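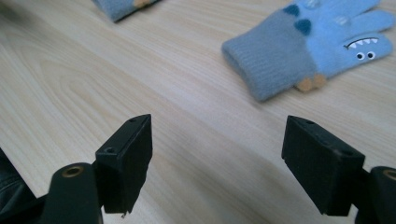 **Garment pairing at Pidstead** is the sorting and matching of small knitted goods, mainly gloves, mittens and socks, at the Xenos returns warehouse in Pidstead. The work was done entirely by hand until the company began automating part of it under a project called Fiveo. The warehouse employs 59 people, 44 of them on the sorting floor.

## Background

Returned knitwear arrives mixed in sacks. Workers empty the sacks onto tables, find the two halves of each pair, check them for damage and clip them together. Children's gloves are considered the slowest items, as sewn-on decorations catch on other pieces and a left and right glove may not carry the same design on the same side.

## Automation

Fiveo was proposed by Svetozár Brabec, the site's operations manager. Staff first perform the pairing task with hand-held grippers fitted with a camera, and the recordings are used to train robot arms. Three arms were later installed on the line for plain socks. Decorated items remain with human sorters.

## Effects on staff

No jobs were cut in the first phase, but the work changed. Sorters on the sock line now clear jams, refill trays and handle pieces the arms reject. Recording shifts are paid at a higher rate and limited to three hours, after workers reported sore wrists from squeezing the grippers.

Gerasimos Kontogiannis, the floor's elected representative, negotiated an agreement in June that gives sorters first claim on technician training. He has also objected to the use of recordings to compare the speed of individual workers. Xenos agreed to remove names from the files, though shift times are still kept.

## Other sites

A smaller Xenos warehouse in Plustville uses the same sock line. It has no recording stations and receives its software from Pidstead.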